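4. First Cloth Run (Kindov two-arm kit)

Notes by Crisóforo Solís, revised for the December firmware. Read section 3 first. The sales sheet says a new owner can get through this section in one coffee break. Plan on an afternoon.

4.1 Before you start

1. Clear the table between the arms except for the cloth and the basket.
2. Check that both emergency stops work. Press them. A green light in the Forau panel only tells you the panel is on.
3. Set arm speed to 67. The default is 100, and I have yet to see a good reason for it.

CAUTION: Keep hands off the table while either arm is powered. The "soft contact" setting does not make the arms safe to touch.

4.2 Teaching the pick

4. Drop the cloth on the table and leave it bunched up. The demo routine likes a flat square, and your laundry won't be one.
5. Open the wrist view and jog the arm until the fingertips point at the cloth.
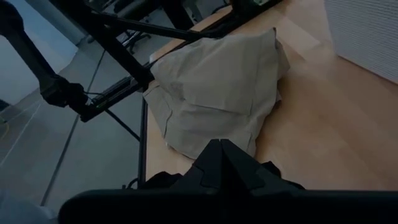
Figure 4-1. Wrist view, beige cloth on the tabletop.

6. Press Suggest Grasp. Treat the answer as a guess. If the marker lands on bare wood, reject it and pick a fold by hand.
7. Save the pose under a name you will recognize later.

Note: Kindov claims 1000 picks between calibrations. I recalibrate after every move of the table and would not trust the larger number.

4.3 Teaching the basket

8. Set the basket upright and enter its height in the Jiltden settings page.
9. Run the drop at half speed, with a finger on the stop. 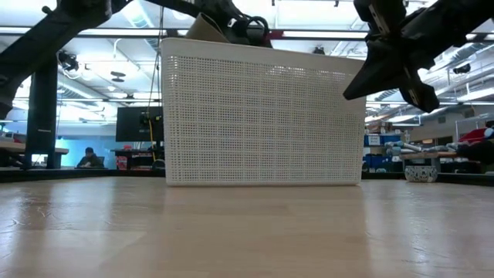

Rim clearance is the setting most people get wrong, and the automatic value is too low for my taste. Enter your own. With a white perforated basket like this one, measure to the top of the solid band, and watch any tan material sticking up over the rim near the gripper before you send a move sideways.

10. If the arm touches the rim, stop, raise the clearance by 2 and repeat step 9.
11. Save the drop pose and go to section 5.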